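Sponges and cloths: where do you all keep them?

Home and Garden > Cleaning and Laundry > Storage

tansyfield
Right, daft question for a Monday but it's been bugging me. We've moved into a flat with a kitchen the size of a wardrobe and there is no cupboard under the sink. None! The boiler pipes go through there and the landlord has boxed the whole thing in. So all the cleaning bits I used to chuck under the sink and forget about are now on show, and I hate it. Currently they're in a carrier bag hanging off the door handle, which swings round and whacks me in the hip every time I go in.

What does everybody else do? I don't want to drill anything (renting) and I'd rather not spend a fortune.

moppet_41
Carrier bag on the door handle, I feel seen. Mine lived in one for a whole winter.

Over-door hooks with a wire basket? I've got a Dirkley one, fits over the cupboard door and holds two bottles and a few sponges. No drilling. It does rattle a bit when you shut the door, so I stuck a bit of felt on the back.

grumbling_gus
Bucket. Put everything in the bucket. Put the bucket in the bath. When you want a bath, move the bucket. I've done it for years and my wife only complains at Christmas.

Aranka Nyitrai
I use a tray! Hear me out, gus.

I had the bucket for ages and the trouble was that everything sank. You'd want the one sponge and it would be right at the bottom under a bottle that had leaked, and you'd end up tipping the whole lot out on the floor to find it. So I swapped to a shallow square tray, a gold coloured one that was meant for putting candles on, and now I can see the lot in one go. It comes out on the table when I'm having a sort through and then goes back on top of the fridge. Doesn't look too bad up there either, because of the gold (my sister says it looks like I'm about to serve the sponges with tea, but she keeps hers in a drawer with the batteries so I'm not taking advice from her).

What goes in it changes a bit. Always a couple of sponges, one with the green scouring side for pans and a plain white one for wiping down. Then the mesh scrubber, the fluffy pink cloth with a band round it so it doesn't unroll all over everything, a bottle, and whatever box I've got on the go. 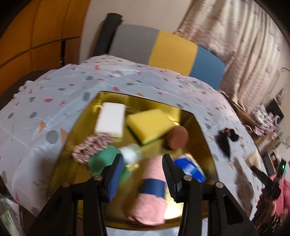 How I keep it going

1. Only things I use every week. If it's for the oven or the windows it goes somewhere else.

2. Sponges at the back, cloth at the front. I grab the cloth most so it may as well be nearest.

3. Nothing goes back soaking. I squeeze it out and leave it on the draining board overnight first. This is the one rule I'm strict about, a shallow tray with a puddle in it is horrible.

4. Wash the tray itself when I do the fridge top. Hot water, washing-up liquid, dry it properly.

The tray was from the Rovetti shop by the bus station, reduced. I'd get a second one if they still had them.

tansyfield
Oh I like this! And I've got a fridge top doing nothing except collecting dust and takeaway menus. How high are the sides? I'm worried about things sliding off when I lift it down, I'm not very tall.

Aranka Nyitrai
Low, and that's the one drawback. Bottles can tip if you grab it one-handed. I take the bottle off first and then lift the rest. Or put it on a lower shelf if you've got one, I haven't.

grumbling_gus
So it's a worse bucket.

moppet_41
Gus!

grumbling_gus
I'm only saying. A bucket has a handle. You can carry it upstairs. You can put water in it. Show me the tray you can mop a floor out of.

Aranka Nyitrai
You can have both, you know. I've still got my bucket, it's for mopping, and it's got nothing else in it so I don't have to empty it out before I start. That was half the reason I changed.

pearl_button
Can I be boring and say I wouldn't keep a wiping sponge next to a pan scourer at all? My mum drummed it into us, one for dishes, one for surfaces, and never the two in the same place. I use a little plastic caddy with a divider (Welari, I think, the label's long gone). Dishes on the left, everything else on the right. If they're all in together I'd forget which was which by Wednesday.

Aranka Nyitrai
Fair point. I go by colour, yellow and green is pans and white is worktops, and I live on my own so there's only me to get muddled. If I had a houseful I'd probably want the divider.

pearl_button
There are five of us here and two of them are teenagers, so I've given up on colours. They'd do the hob with a face flannel.

moppet_41
I cut the corner off the surfaces one. Whole corners for dishes, snipped corner for everything else. Even my lodger managed that.

tansyfield
Snipped corner is genius, I'm having that.

hettie_and_dog
What about the pink fluffy cloth, do you wash it in the machine? I've got a similar one and it came out like a wet guinea pig. Never been the same since.

Aranka Nyitrai
Machine on 41, no softener! (40, sorry, fat fingers.) It was the softener that did for my last one, it went all flat and just pushed the water about. Dry it on the airer and give it a good shake halfway through. I put the band back on once it's properly dry.

hettie_and_dog
Softener, that'll be it then. I use loads. Thank you!

grumbling_gus
I wash mine in the bucket.

tansyfield
Update for anybody who cares. Went into town after work. No gold trays left at Rovetti so I came home with a baking tin from Ó Conaill's, square, sides a bit deeper than I think Aranka's are. It's on the fridge with two sponges, one snipped, and a bottle that I've wedged in the corner. Carrier bag has gone in the bin. Hip is recovering.

The oven cleaner and the window stuff don't fit though, so they're still homeless. Does anyone keep theirs on a balcony or is that asking for trouble once it gets frosty?

moppet_41
I wouldn't, not spray bottles. Top of the wardrobe in a lidded box, that's where mine are.

grumbling_gus
I think you all know what I'm going to say.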